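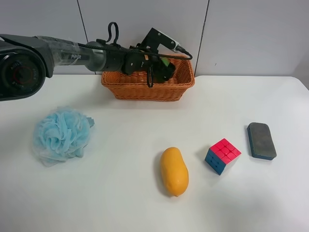 A PiPER arm with its gripper lowered into a wicker basket. On the table: a bath pouf, a mango, a Rubik's cube and a sponge.

Stop quoting payload
By Yen-ting Hsueh

Kokon sells its tabletop picking package on two numbers, payload and repeatability. Both are measured at the flange with a rigid test weight. Neither says much about a bath pouf.

The buyer of a small arm has mixed goods to move. A mango bruises. A sponge compresses until the gripper thinks it has closed on nothing. Mesh netting snags on any bracket with a corner. A puzzle cube is the easy one, and it is the cube that vendors like to demo.

Ovmont, to its credit, publishes a pick table: 77 objects, 5 attempts each, failures sorted by cause. I disagree with some of the choices – too many boxes – but a buyer can read down the list and find something close to his own stock. Lavoie offers a video.

The usual objection is cost. A trial of 500 picks takes a technician a couple of days, and the result depends on the gripper, the camera and the software as much as the arm. That is true, and the customer is paying for all four. A package sold as a package should be tested as one.

I would also want the container stated. Low sides and an open top are forgiving. A deep tote is a different job, and the cable routing at the wrist starts to matter – a raised loop needs clearance that the reach diagram leaves out.

Kokon says a revised data sheet is due in September. I will hold my order until I have read it.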